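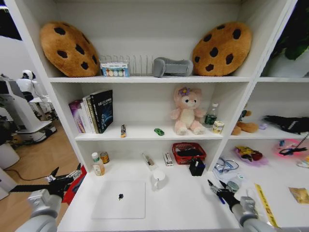 How do you tidy an open bookshelf that everyone in the house uses?
Start with the shelf you reach for most, clear only that one, and put back the things you would miss by tomorrow night.

Print this article | E-mail this article

THE SHELF THAT HOLDS EVERYTHING
By Mared Humphreys

I love an open shelf. I love the ones in the glossy books too, with three bowls and a fern, but the shelves I love most are the ones in real homes, where a novel leans on a textbook and somebody's toy car has parked itself in front of both. You can learn so much from a shelf like that! Cupboards keep secrets. Cubbies tell you what was bought, what was read and what was put down for a minute last November and has lived there ever since.

Our shelf, the white one, came from a second-hand place in Karnthorpe that has since become a bakery. It cost me 80 dollars and a very sore shoulder. For a while it was a bookshelf. Then the books thinned out and the rest moved in: pens, bottles, a pink bunny doll with a purple flower on her head, and a pair of plush cushions made to look like giant chocolate-chip cookies. The cookies went up top, one at each end, and I have to say they make the best bookends I've ever owned (there are no books between them, but never mind).

When I mentioned all this to Hauwa Uzor, who sorts out other people's studies and spare rooms under the name Irisach, she was delighted. "Mixed shelves are the good ones," she told me. "I'd worry about a home where the pens never met the toys."

Her method is gentle and quick, and I've become a complete convert. You work one level at a time. Everything comes off, the shelf gets a wipe, and then you put things back by who reaches for them. Soft and light goes high. Things with lids and caps go low. Books stand in the middle, at a height where you can read the spines without crouching, and they get something solid to lean against so they don't slowly slide into a heap.

The part I resisted was the wire rack. I had always thought of a rack with dividers as a thing for plates, and there was a clear one sitting on my top shelf doing very little. Hauwa loves them for paper. Envelopes, colouring books, the school notice you need to sign, a thin tablet if you have one: they all stand up happily, and you can flick through them like records. I tried it the same evening and was ridiculously pleased with myself.

Baskets are the other great joy. A woven plastic one in a loud colour (ours is red) is cheap, washable and impossible to lose, and it forgives you for whatever you toss into it. Chukwuemeka Ajayi, whose family shelves in Stallgate I went to see for this story, has a basket on every level and says the trick is keeping them small. His daughter Zainab has one for hair things and one marked PRIVATE, and I was firmly told not to write about the second.

The Ajayis also have a rule I've stolen outright. Pens live in a holder at the front of the shelf, never at the back, and any pen that fails on scrap paper goes straight in the bin. I tested ours at the kitchen table and the bin did very well out of it.

What about the tiny things, the tins and tubes and little boxes? Adaeze Afolabi, who runs the homewares counter at Okoro, suggests giving them a shallow tray, so that you can lift the whole lot out when you dust. She also likes a mug for odds and ends, preferably one nobody wants to drink from any more. A small white one is ideal, and if you keep it near the front edge you'll remember to empty it.

Laptops are trickier. They drift to the lowest shelf or the nearest flat surface and then collect mail. Hauwa's advice is to choose a parking spot close to a power point, leave it bare and defend it. I'm still working on that one.

The whole job took me 2 hours, including a long stop to read the back of a book I'd forgotten I owned. The cookies went straight back where they were. So did the bunny, on the middle shelf, with the little green car for company.

Contact us | Copyright Karnthorpe Home & Garden | Back to top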